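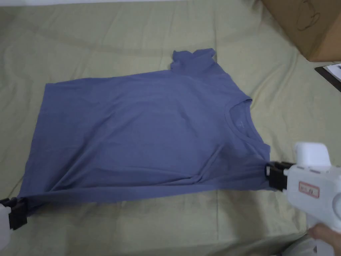
Fig. 1 – Camiseta azul de manga curta, estendida sobre um lençol claro.

Conservação de têxteis domésticos – Apontamentos da aula 2
Docente: Gintarė Vītola

1. Fibra e malha
Na última aula falámos da fibra. Agora passamos para a malha, que é outra coisa. Uma camiseta comum é feita de malha jersey: um só fio forma laçadas que se prendem umas nas outras. Por isso o tecido estica mais na largura do que no comprimento.

2. Encolhimento
O algodão é esticado na fábrica e, na primeira lavagem, volta ao seu estado natural. Chama-se a isto encolhimento por relaxação. No exercício de Pameck, uma amostra marcada com 104 mm ficou com 100 mm depois da lavagem. Calculem a percentagem e tragam o resultado escrito.

3. Cor
Os corantes reativos ligam-se à fibra e resistem bem à água. O índigo fica mais à superfície e sai com a fricção – pensem nos joelhos das calças de ganga.

4. Secagem
Secar na horizontal as malhas pesadas. O sol direto desbota os azuis e os vermelhos, por isso convém virar a peça do avesso.

Leitura: Lapiņa, capítulo sobre malhas, até ao quadro dos símbolos de lavagem. O texto de Pētersons é facultativo.

Para a próxima aula: trazer uma peça de malha usada e uma régua.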